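Flumer Deck-Mount Bath Filler Set, Matte Black

Item 1712 | Bath & Shower > Tub Faucets > Deck Mount

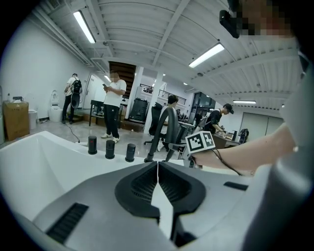
The Flumer set is made for drop-in and built-in tubs where the faucet sits on the rim or on a tiled ledge next to it. It comes with a spout, hot and cold valves, and a hand shower on a pull-out hose. All visible parts have the same matte black finish. Brushed nickel and polished chrome are sold under separate item numbers.

Valves are quarter-turn with ceramic discs. They do not use rubber washers, so there is no washer to replace. If a valve starts to drip after some years, the whole cartridge lifts out from above with a standard wrench. You do not need to get under the tub to do it.

The hand shower has its own diverter. Push it down and water goes back to the spout. The hose is 6 feet long and runs through a sleeve that keeps it from rubbing on the edge of the hole.

What's in the box

Spout with mounting nut and gasket
Hot valve and cold valve with handles
Diverter
Hand shower, hose and hose sleeve
Connecting hoses for under the deck
Hex key
Printed template for drilling

Drain, overflow and supply lines are not included. For a matching black drain, see the Plustum lift-and-turn kit. It fits most acrylic and enameled steel tubs. Cast iron tubs need the long-thread version.

Before you order

Check how thick your deck is. The standard shanks work on decks up to 2 inches, counting the tile. For anything thicker you will need the Nuvden extension kit, which is ordered separately and ships in its own box.

Check that you can reach the space under the deck. Most building codes call for an access panel, and you will want one anyway when it comes time to tighten the hose connections.

The holes do not have to be in a straight line. The connecting hoses bend enough to go around a corner of the tub, and many customers put the valves on the long side and the spout at the end. Lay out the template and sit in the tub before you drill -- a spout at elbow height is hard to move later.

Care

Wipe with a soft cloth and plain water. Dish soap is fine. Do not use bleach, scouring powder or vinegar on the black finish. Vinegar will take off hard water spots, but it dulls the coating if it is left on. In hard water areas, drying the handles after a bath does more than any cleaner we have tried.

Shipping and returns

In-stock sets leave our Chareonsuk warehouse the next working day if the order is in by 2 p.m. Orders over $300 ship free within the lower 48 states. Unused sets can be sent back in the original box. We cannot take back sets that have been installed, or ones with plumber's putty on the gaskets -- use the gaskets supplied and leave the putty off.

Replacement cartridges, handles and hoses are listed under Flumer Parts. Have your item number ready when you order, as the earlier sets used a shorter cartridge.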